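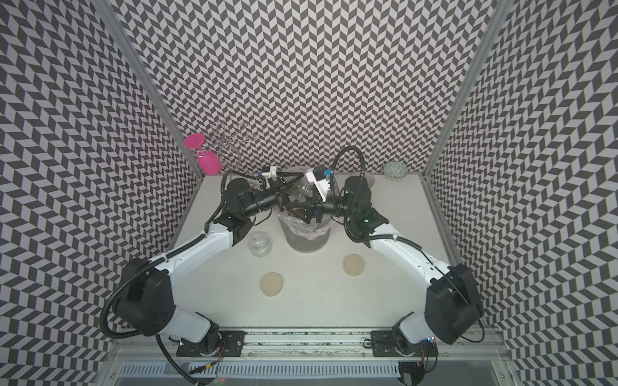
Two-Arm Handling Team, Tellier

Right. A few people have asked why we were down most of yesterday, so a thread. It involves beans.

2023-03-28

The job is dull on purpose. Two arms on one rail, two grippers, one table with a bin in the middle. Both grippers take hold of a container, carry it to the bin together and tip it. A toddler would be done by now and would have eaten some.

The whole trick is that both arms have to agree. One container held by two arms makes a closed loop, and if one arm moves a bit and the other doesn't, the container is what gets the bad news.

We'd logged 993 lifts on this setup since November. I'd drafted a very smug slide with that number on it. The slide has been withdrawn.

Lift 994: the right arm hit its torque limit partway to the bin and went into a protective stop. Good arm. Precisely what it's meant to do.

The left arm carried on to the bin.

It had no idea. It had its path and its half of a jar of mung beans and it was going places. It dragged against a parked right gripper for four seconds, until the jar rolled out sideways, hit the table and lost its lid.

Dried mung beans travel further than you'd think. Hsin-yi Au found one in the cuff of her jeans at lunch. I found one in the cable duct, which is slotted, and I now have opinions about slots. 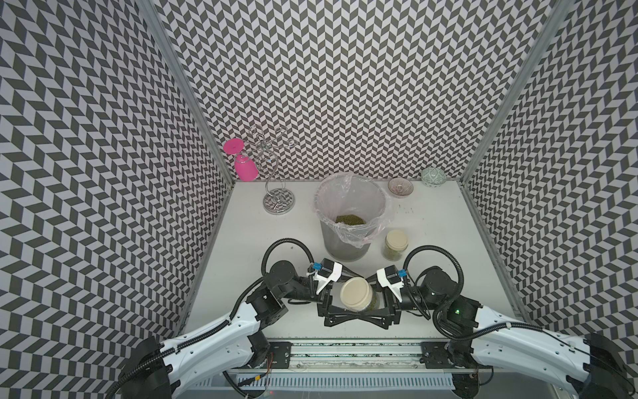

Mung beans, the current curriculum.

The jar survived. Nothing bent that we can find, though Ernő Pálfi has the left gripper down as "suspicious" in the log, and he's usually right about grippers.

Now the part that isn't funny. Kálmán Tóth saw the right arm stop, saw its status go red, and reached for the jar. Perfectly natural. He pulled back when the left arm kept moving. No contact, no injury, and it's been written up as a near miss, because it was one.

For anyone who runs two arms off two controllers: go and check what happens to B when A stops itself. Don't check the big red button. Ours works beautifully, we test it every week, it kills both arms and we all feel very responsible.

What we'd never tested was an arm stopping on its own. The button is wired to both controllers. A protective stop was only a software message from one to the other, through the coordinator.

And the coordinator was busy. Somebody had it writing camera data to disk in the same loop that passed the stop along. The disk got slow, the loop got slow, and the message sat in a queue like the rest of us at the passport office.

Somebody was me. The commit message says "quick tidy". Jenő Orbán has read it aloud twice in a voice I don't care for.

Why the torque limit tripped at all is a separate and stupider story. When we refitted the right wrist we clipped the cable conduit too short. In most poses it's a lovely big loop. In one pose, out over the bin, it pulls tight and the joint has to fight it.

Six lifts in the last batch came close to the limit in that same pose. It was all in the torque log, in a nice clear line going up. We were looking at the success rate, which was excellent.

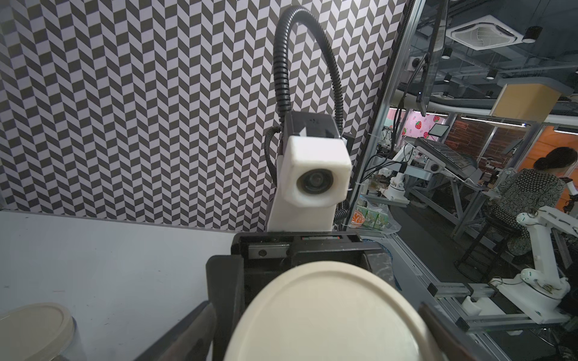 So, the changes. Either arm's protective stop now drops a hardwired line into the other arm's safety input. No coordinator, no message, no queue. Bianka Antal did the wiring and labelled both ends, which puts her ahead of whoever did the last lot (also me).

Disk writing lives in its own process and can be as slow as it likes.

The conduit has more slack and is re-clipped. We jogged the wrist through the full range by hand to make sure, which we should have done in the first place and which takes four minutes.

House rule, effective now: one arm stopped doesn't mean the cell is stopped. Hands stay out until the button is in and both controllers say so. Kálmán wrote the sign. It's blunter than what I've put here.

Re-test is forced stops on each arm in turn, at different points in the carry, with an empty container. I was outvoted on using beans. If the left gripper passes Ernő's inspection we go back to full speed after that, and I'll post the stop times for both arms in this thread.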